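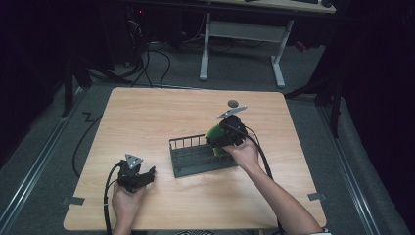

Retail Banking Operations, unit 9: branch cash, reconciliation and the end-of-day position

Notes to accompany the lecture. Tutor: Bernadette Bellamy. Read with the Kapoor case papers, which are referred to by name below and are needed for the exercise at the end.

## 1. What the end-of-day position records

A branch holds cash in three places for accounting purposes: the tills, the cash machine and the vault. Each has its own ledger account. The end-of-day position is the sum of the three, and it must agree with the branch cash account in the general ledger once the day's entries have been posted.

Every movement between the three is a transfer and has no effect on the total. Students often post a till-to-vault transfer as a withdrawal. The total then falls, the vault appears to be over, and two errors have to be traced where there was one.

Only three kinds of entry change the total:

- customer deposits and withdrawals in cash
- deliveries from, and returns to, the cash centre
- differences written to the overs and shorts account

Foreign notes are held in a separate account and are left out of the position in this unit.

## 2. Order of work at close

1. Stop the till for new entries. In the Verkville branch used in the lecture the cut-off is 1645. Anything taken after that carries the next working day's date.
2. Count the notes by value, largest first, then the coin.
3. Enter the count before looking at the system balance. A teller who has seen the balance tends to count towards it.
4. Compare. If the two agree, sign and pass the till sheet to the second officer. 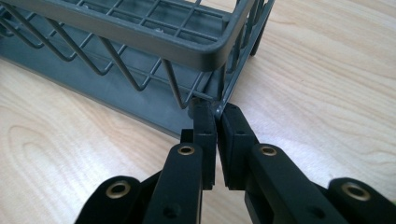

5. If they do not agree, a second person counts. The first count is kept on the sheet and is not crossed out.
6. Post the agreed figure and any difference. The vault is closed under dual control, meaning that 2 officers are present and neither holds both parts of the combination.

## 3. Differences

A difference is an over if the count is higher than the ledger, and a short if it is lower. Both are posted on the day they are found. Holding back an over to set against a later short is a breach of procedure at every bank covered in this course, whatever the amount.

For a short in the till:

Debit overs and shorts
Credit till cash

For an over the entries are reversed. If the cause is found later, the correction is dated the day it is found and refers back to the original sheet. The earlier entry stays as it was.

Some patterns are worth checking before a recount. A difference that divides exactly by nine suggests two digits written in the wrong order — 540 entered as 450, for instance. A difference that divides by two may be an entry posted to the wrong side, so look for a slip of half the amount. A difference of exactly 1000 is often a bundle of notes left in the drawer or counted twice.
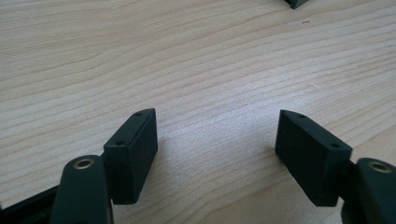

None of these tests proves the cause. The teller must still find the slip or voucher concerned, and the sheet should name it. "Transposed figures" with no voucher number is not accepted as an explanation at Granomley, where the sheets are reviewed the next morning by someone from outside the branch.

## 4. Exercise

Use the Kapoor papers, sheets for the May period only. The Plustano sheets use a different layout and are for unit 10.

a) Prepare the end-of-day position for the first sheet.
b) Identify the transfer that has been posted as a withdrawal and write the correcting entries.
c) State which differences should have gone to overs and shorts, with the side of each entry.

Show workings. Answers without ledger entries will be returned unmarked.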